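Science for Kids > Around the House > Where does steam go?

Where does steam go?

When water gets hot enough, it turns into a gas called water vapour. You can't see water vapour. The white cloud over a pot is made of tiny drops of water that form when the vapour meets cooler air.

Warm air rises, so the vapour goes up. Many kitchens have a range hood over the stove. A fan inside pulls the damp air in.

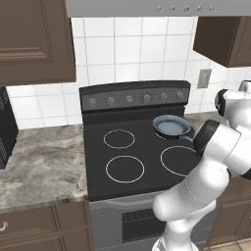

A range hood with a row of buttons, above a black range.

Some hoods push the air outside through a pipe. Others clean it with a filter and blow it back into the room. If the damp air stays inside, it may touch a cold window and turn back into drops. This is called condensation.

Steam can burn you, so ask an adult to lift the lid off a hot pot.

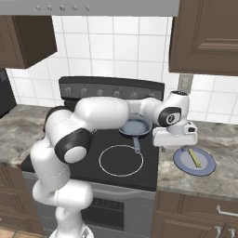 Words to know

Vapour: water as a gas.
Condensation: when vapour turns back into liquid.

Written by Benito Paredes

We use cookies to remember your settings. Accept | Manage

© Holusico 2022 | Contact us | Back to top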